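Prastow Textile Reuse Pilot
Progress report to the Endero Fund
September 18, 2024
Prepared by Loretta Okafor, program manager

Where we are

The pilot is open at both sites, Bellcombe and Engebretsen Street, and has been taking in used clothing from the public since January. We are on budget. I am less sure that we are on course, and I would like this report to be read with that in mind. The last one leaned heavily on the weight of clothing collected, and I think it gave a rosier picture than we had earned.

Weight is easy to report. A bin fills up, the bin goes on the scale, and the number goes up every month. It says very little about whether a shirt ends up on somebody's back. Our grant agreement asks us to show that clothing is being worn again in the Prastow area, and we still can't show that for most of what we take in.

What we checked

Omid Taheri followed a test batch of 97 garments from intake at Bellcombe through sorting and out the other side. Of these, 72 were graded fit to wear. That is a good share and we will no doubt be tempted to quote it. But when he went back to the sales racks eight weeks later, only 30 of the wearable pieces had sold. The rest were hanging where we had put them, or had gone into bales for the dealer.

What happens to the bales is a matter of trust. The dealer says they are sold on for wear abroad. We have asked twice for paperwork and received a brochure.
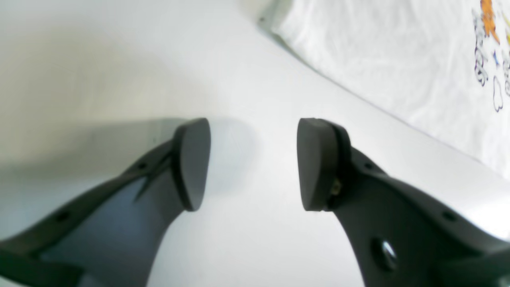
Work surface at Bellcombe.

Sorting and grading

Grading is uneven. Amirhossein Asadi and Pieter Pillay graded the same rail separately and agreed on coats, jeans and shoes. They parted ways on knitwear and on anything with a stain that might wash out. The written guide says "good clean condition," and that leaves plenty of room. Pieter has drafted a tighter version with sample photos, which staff started using last month. I would not call it a fix yet. The new guide makes grading slower, and when the intake door is busy people go back to judging by eye.

T-shirts are a problem of their own. They come in more than anything else and they sell worst, above all the printed ones from events, employers and clubs. Most have plenty of life left in them. Customers walk past them all the same. We tried a lower price and we tried folding them on a table by color. Neither made a difference I could defend in front of an auditor. Vichien Boonyarit wants to cut them up for cleaning cloths and sell those to garages. He may be right, but cleaning cloths don't count as reuse under our agreement and we would need your approval first.
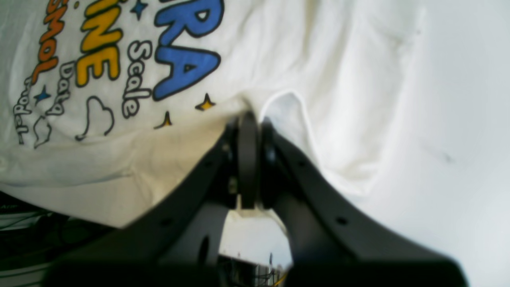
White cotton T-shirt with a printed design, Bellcombe.

Repair bench

The repair bench at Engebretsen Street is the part visitors like best. It is also our most expensive activity per garment by a wide margin. A replaced zipper costs us more in staff time than the jacket brings in. There is an argument that the bench teaches people to mend at home – we make it in all our leaflets – and I have found no evidence for it either way. Some 8 people came to the last open session, several of them regulars who could already sew.

I am not asking to close the bench. I would like us to stop describing it as a source of income.

Money

Spending is in line with the plan apart from transport, where we are over. The van hire contract was signed on the basis of one run a day between sites and we often need two. The overspend is covered by the unfilled evening post at Bellcombe. That is luck, and it ends when the post is filled. Full accounts are attached separately.

Next period

Omid will repeat the batch test with winter clothing, this time starting at Engebretsen Street. We will keep asking the dealer for records, and if none arrive I will recommend changing dealers even though the price per bale will probably be lower. Pieter's grading guide will be checked again by having two people grade the same rail without talking to each other.

Decision needed from Endero: whether cut cloths may be reported as a separate line. Vichien has a garage willing to take a first order and would like an answer before the winter intake begins.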